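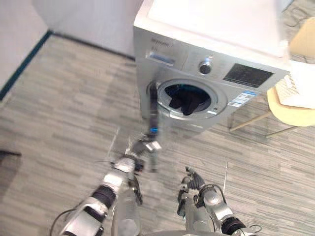 ## Trombone and second alto wanted for the Virkby Rehearsal Band

We're a jazz big band in Virkby and we have 2 chairs to fill before September: second trombone and second alto saxophone. If you play either of those and you've been itching to sit in a proper section again, please get in touch!

The library is the best thing about us. There are 300 charts in it, a good half of them swing and dance band parts, and the oldest is a hand-copied set from 1944 with pencil marks from at least three different lead trumpets. We play a lot of that, and we also play things written last year by people in the band. Our current project is a five-part suite called *Dranano*, which moves between written passages and long open stretches for small groups inside the band. It's hard in places (bar 60 of the second part is still a mess) and we're enjoying it enormously.

### What we're after

You should be able to read a part reasonably well at sight and play in tune with the person next to you. Second alto doubles clarinet on perhaps a third of the book. Flute would be lovely but please don't be put off if you haven't got one. For trombone, tenor is fine, no trigger needed.

You don't have to be a soloist. Some of our best players never stand up. If you do like to improvise, there's plenty of room for it, and the rhythm section will look after you.

### When and where

We rehearse weekly from 7.30pm to 9.45pm in the upstairs hall at Nusberg Works, with a tea break that tends to overrun. There's a lift for baritones, amps and anyone who'd like it. Parking is free after 6pm and the last bus back into town leaves at 10.05pm. Stands and music are provided, but bring your own mutes: straight, cup and plunger.

We play 5 concerts a year, plus the summer afternoon at Poon bandstand. Black shirt, no ties.

### Money

Subs are paid termly and cover the hall and new arrangements. Your first term is free. Concerts are unpaid, though travel is covered for anything outside Virkby. Students pay half.

### How to join

There's no audition. Come and play for two rehearsals, see whether you like us, and we'll have a chat afterwards. Send a few lines through the contact form saying what you play, who you've played with and what you've been listening to lately. Tell us if you'd like parts in advance and we'll email a PDF pack.

Deps for all chairs are always welcome too, especially bass and fourth trumpet.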